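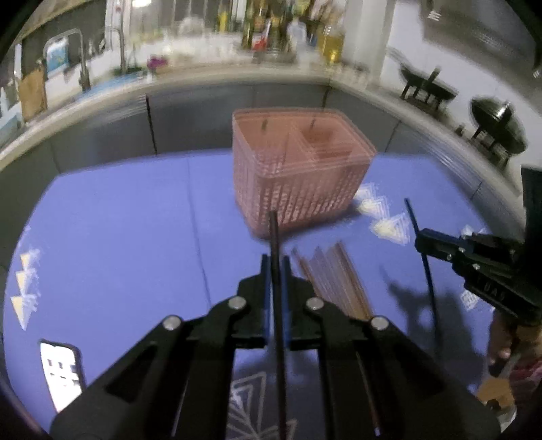
Section 4: Setting up your Herach home label printer

You've got the printer out of its box, the roll is in and the lid clicks shut. Lovely – the fun part starts now! This section takes you from a blank screen to your first finished label, and then on to sorting a whole kitchen cupboard or craft shelf if you feel like it. Most people get through it in one sitting with a cup of tea.

4.1 First switch-on

1. Plug the cable into the socket on the back of the printer, then into the wall. Push it fully home.
2. Hold the power button until the light turns green.
3. Choose your language with the arrow keys and press OK.
4. Choose your paper size. The roll supplied with the printer is the 50 mm Birnach roll, so pick "Birnach 50" from the list.
5. Press Feed once. A short blank strip should come out of the front slot.

Note: If the strip comes out at an angle, open the lid, lift the roll out and put it back with the loose end coming from underneath. Press Feed again.

Caution: The print head gets hot after a long run. Let it cool before you put your fingers anywhere near it.

4.2 Your first label

1. Press New.
2. Type a word. Keep it short for now (FLOUR, BUTTONS and PENCILS all look great in the large type).
3. Use the Size key to step through the lettering. There are 13 sizes, and the display shows each one as you go.
4. Press Print.
5. Wait for the beep, then pull the label gently down against the cutter.

Have a play with the borders at this point! The Border key is next to Size, and the dotted one is a favourite of ours for baskets and tubs.

4.3 Sticking labels so they stay stuck

Smooth, flat surfaces are easiest. Wipe the spot with a damp cloth, dry it well and press the label down from the middle outwards.

Anything with holes in the sides is trickier, as the glue has so little to hold. With a perforated plastic basket, like the pink one shown at the start of this section, go for the rim instead. Print on the narrow Ruddock roll (sold separately) and choose size 3 or smaller. If your basket has a divider, you can give each side its own label and line them up along the rim above.

For wicker, cloth or rough wood, use the tie-on tags:

1. Print your label as usual.
2. Stick it to the tag, leaving the punched end clear.
3. Thread the string through and knot it at the back.

Note: Leave new labels for 30 minutes before you wash or handle the item. The glue grips much better after a rest.

Caution: Labels are not suitable for the oven, the microwave or the inside of a dishwasher.

4.4 Saving a set

Once you have a few labels you like, save them as a set. It makes reprinting a doddle, and you can change one word without starting the lot again.

1. Press Menu, then Sets, then New Set.
2. Give the set a name, such as PANTRY or SEWING.
3. Pick your labels with the arrow keys. A tick appears beside each one.
4. Press Save.

The memory holds up to 50 labels. When it is full, the display shows "Set full" and you will need to delete one before adding another. Deleting can't be undone, so check the name on the display first.

Yolanda Pruitt, who wrote our Huseck pattern pack, keeps one set for each shelf and prints them all again every February. The pack adds leaves, stars and a rather smart gingham edge. See section 6 for how to load it.

4.5 If something looks wrong

Faint printing: turn the darkness up by one step in Menu, then Print, and try again.

White lines through the letters: clean the print head as described in section 7.

Label won't cut: pull down, with the label held flat.

Display goes blank: the printer has gone to sleep. Press any key to wake it.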